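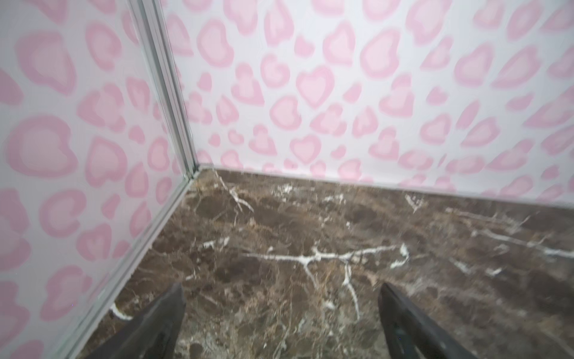
February
By the Wendden Manipulation Group

3.2 Collecting demonstrations by remote control

All demonstrations were recorded on the two-arm cell at Somusby. The operator sits outside the enclosure and drives both follower arms through a pair of hand-held leader arms, with one hand for each side. Joint positions and gripper openings are logged together with the camera streams. We kept 750 episodes after filtering, from a total of 900. The rest were dropped for lost packets or for long pauses by the operator.

The task set covers plastic stemware and a wire rack. Glasses may start upside down on the table, and the operator chooses which arm goes first.
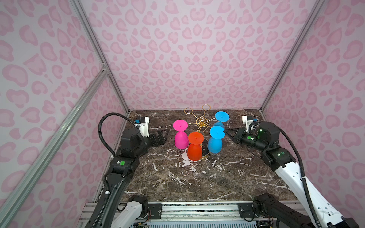
Operators were told to keep the idle arm clear of the working one and to open the gripper fully before each approach. Early episodes recorded without this rule had more contacts between a finger and a neighboring glass, and policies trained on them copied the habit. We also capped joint speed. The cap made episodes longer but gave smoother paths near the rim and foot of a glass.

Steps that need both grippers close together were the hardest to teach. The operator has no sense of force, so the amount of squeeze has to be judged by eye. Figure 4 shows both arms at such a step, with the grippers meeting at a blue plastic piece.
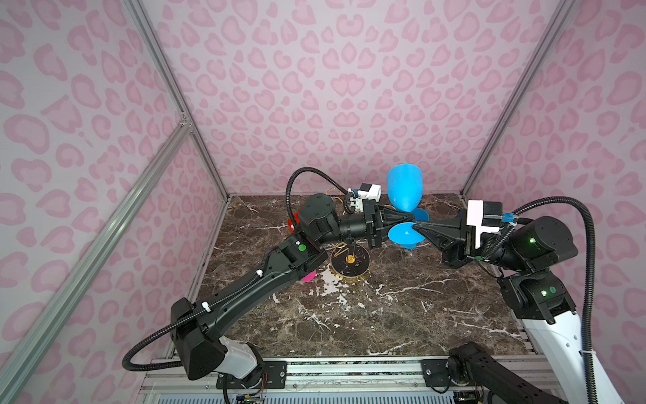 Figure 4. Two-arm step under remote control.

Tratico noted in its review of the draft that guiding the arms by hand would give the teacher a direct feel for contact, and asked why we had not used it for these steps. We tried it for 114 episodes, which are left out of the training set. A person standing at the cell blocked the side view, and moving two arms at once by hand was tiring. Prata reports the same problem with a larger cell.

Contact: Wendden Manipulation Group, Somusby | Copyright Wendden | Back to top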